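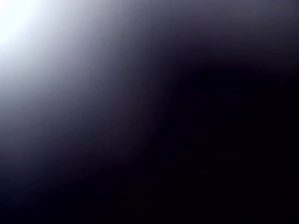
Tridside Closet Clear-Out

I didn't want to do this. I should say so before anyone scrolls down expecting a conversion story. My sister-in-law read one of those tidying books in May and the whole family has been paying for it since, and when it was my turn I agreed to the hall closet and only the hall closet. Our place is the upstairs half of a house on the Tridside end of Gestevmont, 993 square feet, with one closet that was supposed to hold coats. It hasn't held only coats for years.

The system we followed is the Pichon method. It comes as a booklet and a sheet of stickers, and it wants you to empty a closet completely, sort everything onto the floor by "purpose," and put back only what has "a present use." I have my doubts about the phrase. A flashlight has no present use until the power goes out. The booklet is 72 pages long and could have been six.

The light question
Any closet without a bulb is going to be a cave past the first shelf, and ours has no bulb. The booklet suggests "inviting in natural light," which in our hall would mean knocking out a wall. I bought a stick-on light instead. It's fine near the door. Go further back and you are working by feel, so I'm not convinced it earned its money. I would still take it over the headlamp, which gave me a headache.

Coats
The rule is one winter coat and one light coat per person. We kept more than that. Whoever wrote the rule has never had a zipper go in January. The two that left were ones that no longer fit anyone in the house, and I could have told you that without the stickers.

The high shelf
Mostly blankets, a sleeping bag, and the bag of smaller bags. I've read that vacuum bags will cut the bulk in half. Ours were Denen bags, the large size, and one had puffed back up by breakfast. It may have been the seal and it may have been me. The sleeping bag went back up there the way it has always been, stuffed in the corner, and I can't say the shelf looks any different.

Shoes and boots
A rack is supposed to solve this. The rack takes up the same floor the shoes were taking up, only now there is a rack there too. We gave it a month and then moved it out to the landing, where it does some good in bad weather.

The box of cords
Every house has one. The instructions say to match each cord to a device and let the others go. I matched what I could, which took most of an evening, and threw out the ones with frayed ends. Then I kept a handful I couldn't identify, and no, I don't feel bad about it. Ask me again when somebody's old camera turns up.

The back corner
The part I was dreading. Years of things had slid down behind the vacuum cleaner – gift wrap, a picture frame, part of a tent. Getting it all out was the one step that felt worth doing, and I notice you don't need a method for it. You need a free morning and a broom.

Stickers
Green for keep, yellow for think about it, red for out. By noon nearly everything was yellow. I peeled them off that night because they were leaving gum on the coat sleeves. If you're going to try this anyway, use masking tape and a pen.

What it cost
The booklet, the light, the bags and the rack came to $313 all told, and that's with the bags on sale. For that money I could have had an electrician look at putting a real fixture in there, which is what the closet needed in the first place. I've since called one for a quote.

Where things stand
The door closes now without a shoulder behind it. That's an improvement and I'll grant it. You can also reach the vacuum without moving anything else first. Whether it stays that way through a winter is another matter, and I wouldn't put money on it. My sister-in-law says hers has held up well, though she has a basement to put the overflow in and the booklet doesn't seem to count basements.

The kitchen cabinets are supposed to be next. I have said I'd think about it – yellow sticker. If you've done yours the Pichon way and it lasted longer than a season, the comments are open and I'd like to hear what you had in there to begin with.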